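# Minutes, Tuesday meeting
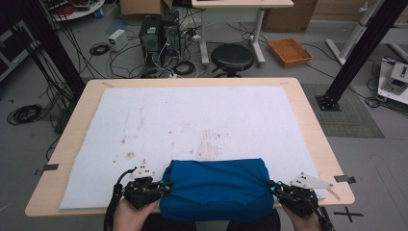

Umby Household Chores Group — Dillside branch

We got going at 6 once the kettle had been round, and the notes from January were agreed with one correction (the towel trial was in the small room, and the minutes had it in the large one).

**1. Folding and rolling**

Most of the evening went on this, as it usually does. The blue fabric bundle, held at both ends with the hand grippers over the white sheet, led to a long and friendly talk about how much of the skill still belongs to the person holding the handles. Several members feel that squeezing a soft thing from two sides is well within reach for a machine, and that finding the edge of a crumpled one is still a good way off. Others were more hopeful, and pointed to the Helteo results, where 418 of the recorded folds were judged neat enough to put away in a drawer.

It was asked whether "neat enough" meant the same to everyone in the room. It did not! After some discussion we agreed to write down a standard before the next round — corners together, no sleeve hanging out, and stays rolled when set down.

**2. Recordings**

The running total stands at 3,533 recordings. A good share are towels, and the meeting would dearly like to see more awkward items, such as fitted sheets and padded jackets. Members are welcome to bring things in from home, clean please.

**3. The white sheet**

The brown and reddish stains were raised again. Opinion was divided between replacing the sheet and keeping it, as real kitchens and laundry rooms have stains too. Left as it is for now, and to be looked at again in spring.

**4. Shop-floor chores**

Lý has offered us a visit to see shelf restocking and box flattening. There are 32 places and the offer was accepted with thanks. The general feeling was that shops may get useful help sooner than homes do, shelves being a great deal more predictable than a laundry basket.

**5. Any other business**

A request for softer chairs was noted, warmly supported, and put off to next time. The meeting closed at 8:15.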